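Home > Guides > Perception and task logic

Writing a keep list for a table-clearing task in Vitik

Last updated: May

This guide covers how to set up the planner so that it clears trash from a table and leaves everything else where it is. It assumes you have Vitik installed, both arms calibrated and a working detector. If your arms aren't calibrated yet, do the Jirasov guide first and come back.

The usual way to write this task is to list the kinds of trash you want picked up. That works for a demo and then falls over, as wrappers come in too many shapes. We list the things that must stay and treat the rest as candidates, with a size limit and a confidence check to keep the arm out of trouble.

Step 1. Record the keep list

Open the task file and find the block called keep. Each entry needs a class name and a margin in millimeters. The margin is the space the gripper has to leave around the object when it closes on something nearby.
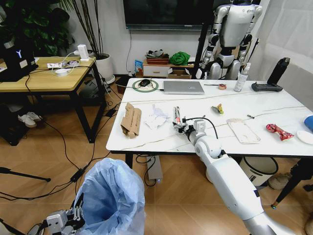

Margins are where most people go wrong the first time. If you set one large value for everything, the planner marks half the table as off limits and reports no valid grasps. Set them per class. The closed laptop and the spray bottle at the back of the table can take a wide margin, as the wrappers and the torn cardboard are further forward. The mouse cable is harder. It runs across the table, so a wide margin on it blocks whatever is next to it. Use a narrow one and turn on cable_as_line, which stores the cable as a path and not as a box.

Save the file and run the check command. It prints every keep entry that has no matching detector class. A typo in a class name doesn't raise an error at run time, and the object is then treated as trash, so don't skip the check.

Step 2. Set the candidate filter

Anything on the table surface that isn't on the keep list goes to the filter. We use two rules:

- Detector confidence on "not a keep class" must hold for 800 milliseconds.
- The item must be seen from 2 head poses before it is queued.

The second rule costs time on each item but it gets rid of most false picks on clear plastic. Flat pouches tend to flicker in and out with the light, and the veining in a stone-look tabletop can trigger detections of its own. If you still get phantom items, add the bare surface to the background model and run the check again.

Step 3. Pick the drop zone

The bin is tracked separately from the table. Set drop_mode to rim if the bin has a liner. In this mode the planner fits the opening from the rim edge and ignores the depth inside, which changes as the bin fills up. Bins under the table should be added to ignore_bins or the planner may choose one of them and then fail on reach.

Set the release point over the middle of the opening. Light items such as tissue can stick to the finger pads, so we open the gripper and then wait before pulling back.

Step 4. Order the queue

By default Vitik sorts by distance from the shoulder. Change this to open_side_first. Items with free space around them go first, and each one removed makes room for the next. Cups should have their own grasp entry, with one for upright and one for tipped over. A cup on its side can roll when touched, so approach slowly and close on the body, well back from the rim. 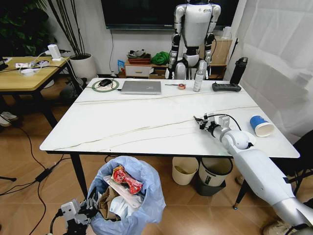 Right gripper just above the tabletop, with a paper cup on its side next to it.

Step 5. Run it slow and read the log

Start at quarter speed with the stop button in your hand. Watch the first few picks, then stop the run and open the log. Each pick has a line with the item ID, the grasp score and the reason it was chosen. Two codes are worth knowing:

2175 – grasp rejected, keep margin crossed. Lower the margin on the nearest keep object or let the other arm try.

2350 – item lost after queueing. Usually an arm is blocking the head camera. Move the rest pose of the idle arm lower and further out to the side.

If you see 2175 again and again for the same item, look at the overlay in Bramwell before you change any numbers. The overlay draws every margin on the camera view, and a bad box is easy to spot there.

Once the log is clean, bring the speed up in small steps. Keep a copy of the task file for each table layout. Ours live in the Sonance repo under tasks/clear, one folder per room.

Filed under: Task planning, Manipulation, Vitik basics

We use cookies to remember your settings and count visits. Accept | Manage choices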